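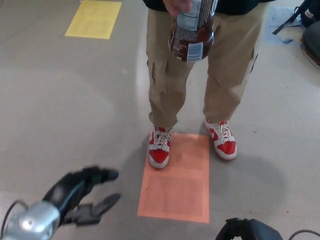 Braune Kunststoffflasche mit Barcode, Aufdruck unscharf

Start Werkstattbuch Akkus Ladegeräte Suche

9. April 2023

So, heute endlich mal wieder am Ladeplatz gesessen! Die alte Bleibatterie aus dem Gemcombe-Rasentraktor hing seit Januar am Erhaltungslader und ich wollte wissen, was sie noch taugt. Ruhespannung nach einer Nacht ohne Lader: 12,4 V, na ja. Unter Last (die alte Scheinwerferbirne, wie immer) ist sie dann ziemlich schnell eingeknickt. Guilan Xu meint, eine Zelle ist hin, und ich fürchte, das stimmt. Säuredichte messe ich trotzdem noch nach, der Heber liegt irgendwo in der Vendano-Kiste.

Dann der Blöndal-Lader: Der schaltet immer noch zu früh auf Erhaltung um! Klemmen blank gemacht, Kabel getauscht, zwei Durchgänge, beide Male dasselbe. Beim dritten hab ich das Multimeter direkt an die Pole gehalten und siehe da, 13 V und der Kasten behauptet »voll«. Also Fühlerleitung verdächtig, die nehme ich mir als Nächstes vor (Schaltplan hängt an der Innenseite vom Schrank).

Die kleinen Lulametti-Zellen sollen laut Blatt bis zu 1.000 Zyklen schaffen, das glaub ich, wenn ich es sehe. Drei davon liegen jetzt im Testhalter, bitte nicht rausnehmen!

Noch offen: Polfett nachbestellen, Altbatterie zum Wertstoffhof, Pfandbeleg abheften.

Diese Seite verwendet Cookies. Einstellungen Akzeptieren

© 2023 Werkstattbuch | Kontakt | Nach oben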